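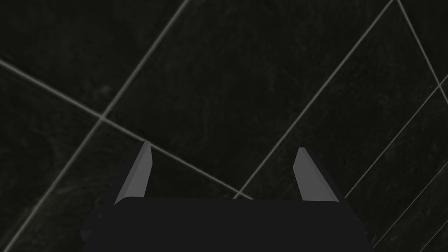 The view from the wrist in the simulator, with nothing to pick up yet.

So that grey and black thing is what I spend my mornings with now. If you'd told me two years ago that I'd be sitting at a desk at Medotar steering a pair of pointy grey fingers over a floor that doesn't exist, I'd have asked what you'd put in my tea. I was a packer. I'm still down as a packer on my payslip, which is a sore point I'll come back to.

For anyone who hasn't been following along, we're getting arms on the returns line. Returns is the bit where everything people have sent back arrives in one great jumble, and somebody has to pick each thing out, look at it, and decide if it goes back on the shelf, off for repair or in the skip. It's fiddly and it's murder on your shoulders. I did it for seven years and I can still feel it when I reach for the top cupboard.

The arms come from a firm called Tremach and they sent Efthymia Giannakopoulos over to get us started. I was all ready to dislike her (sorry, Efthymia, I know you read this) but she spent her first two days just standing on the line with us, gloves on, picking. She was terrible at it! She kept asking why we turned the small boxes over before we put them down, and none of us could tell her. We just do it. Turns out it's to see whether the seal's been cut. My hands knew that and I'd forgotten.

That's really what the simulator is for, as far as I'm concerned. You get a view looking down over the back of the gripper, so there's the big dark block at the bottom and the two fingers sticking out past it, leaning in towards each other a bit. Then you get a floor to look at, dark tiles with pale lines between them. I asked Efthymia if they could do it in our own floor, the green painted stuff with the forklift scuffs, and she gave me a look. But the lines are handy. When you tilt the wrist they all go off at a slant and it took me the best part of a week to stop tilting my own head along with them. Alfie Ashworth caught me doing it and has been walking past my desk sideways ever since.

We've named ours Felix. Siiri Kemppainen's idea. We have two Siiris on days, and the other one, Siiri Salminen, wants nothing to do with him and calls him "the appliance".

I want to be fair to Siiri S. because she's said out loud what plenty of people are thinking. There are jobs going from the line. We've been told no one will be let go, they'll be moved – but moved where, and on what shifts? She does school runs. A move to the evening dispatch crew is as good as the door for her, and I don't think that had crossed anyone's mind upstairs until she stood up in the canteen and said it. Hertta Pelkonen, our shift lead, wrote it all down and to her credit she came back with a proper list of which roles are on days. It's a short list. We're still arguing about it.

And I've got my own moan, which is the payslip. I'm checking an arm's work, I'm logging what it gets wrong, I'm teaching it about cut seals, and I'm on packer's money. There's supposed to be a new grade. It was supposed to be there in December.

On the other side of it, my shoulders feel better than they have in ages. I sit down. I drink my tea while it's hot. I do miss the chatter though, you can't natter to anybody with your face in a screen, and I hadn't reckoned on how quiet the mornings would get. Kemppainen brings me the gossip at break but it's second hand by then.

Next up is soft stuff, jumpers and bags and that, which Efthymia says is where it gets hard. I've asked if I can bring in some of my own laundry for the real arm to practise on. No answer as yet.

Filed under: Work, Robots, Moaning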